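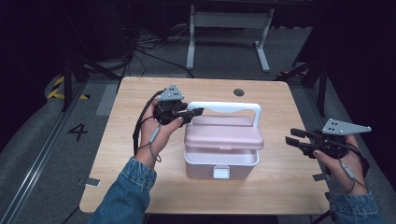 Section 4. Wearing the grippers and recording your first task

Okay, you've printed the parts, the jaws open and close, and the marker plates are glued on. Now comes the fun bit! This section covers getting both Sendance grippers onto your hands, checking the tracking, and recording a short run with a lidded box. I built my pair at the shared shop over one long April, and most of the notes below are things I got wrong on the first go.

What you need on the bench

Both grippers, left and right, with their cables. The marker plates should already be fixed on top. A lidded storage box with a carrying handle (a craft box or a small first aid box is great, and pink plastic tracks just as well as anything else). A table you can reach across without leaning. A computer with Clorker installed and 5 GB free.

Putting the grippers on

1. Start the logger first, before your hands are full. I still forget this and end up poking the space bar with my elbow.

2. Lay both grippers on the table with the jaws pointing away from you and the marker plates facing up.

3. Pick up the left one palm up, so the body rests across your fingers. Don't squeeze it. You want it cradled, with your thumb free to work the jaws.

4. Run the cable down past your wrist and leave a loose loop along the side of your hand. Bend your wrist all the way in both directions. If you feel a tug at the connector, give it more slack.

5. Do the same on the right. This is awkward with one hand already busy, so if there's somebody else in the shop, ask them to pass it to you.

Note: Long sleeves are fine, and I like a snug denim cuff for keeping the wires from wandering. Floppy sleeves are a pain. They slide over the connector and you get dropouts that look exactly like a bad solder joint (ask me how I spent an entire evening).

Caution: Keep the cables off the floor where you'll be standing. If the run across your bench area is longer than 40 cm, tape it down. I yanked a board clean off its mount by stepping backward.

Checking the tracking

6. Hold both grippers out over the table, jaws facing each other, and look at the two green dots in the Clorker window. Each dot is one marker plate.

7. Tilt the left gripper slowly until its dot turns yellow, then come back. Repeat on the right. Now you know how far you can roll your hand before the camera loses the pattern.

8. If a dot flickers while you're holding still, check for glare on the plate. Matte gray filament with black dots worked best for me. My first set was glossy and I had to sand it with 400 grit and redo the dots.

Note: The plates need to be stiff. Liya Beyene, who drew the original bracket, made hers thicker than mine and never had a wobble. I was being cheap with filament. Use her file.

Recording the box task

9. Set the box in the middle of the table with its latch facing you and its handle up. Undo the latch by hand before you start. Small latches are their own project, and we get to them in Section 6.

10. Bring the left gripper in high, near the handle, and the right one lower, level with the lid. Stop there and hold for 5 seconds. The software uses that pause to find the start of the run.

11. Close the right jaws gently on the front edge of the lid and lift. Use the left gripper to steady the handle. If the box slides, put a scrap of shelf liner underneath.

12. Lower the lid, back both hands off to where they started, and pause again. That's one run!

Caution: Don't pry. The jaw tips on the Stomstead print are only glued, and a stuck lid will pop one right off. If it won't lift easily, put the grippers down and loosen it with your fingers.

How many runs to record

I got my arm to open the lid on its own with 200 runs, though it was clumsy until I went back and threw out the sloppy ones. Move the box a little between runs, and turn it a little too. My first batch had it in the same spot every time, and the arm was totally lost as soon as I nudged it.

Take breaks. Palm up is a weird way to hold your hands, and your forearms will let you know.

When you're finished, stop the logger before you unplug either gripper. Pulling a cable mid-recording corrupts the last file. Then coil the cables loosely and go on to Section 5, where we copy the runs over to the Sukprasert board.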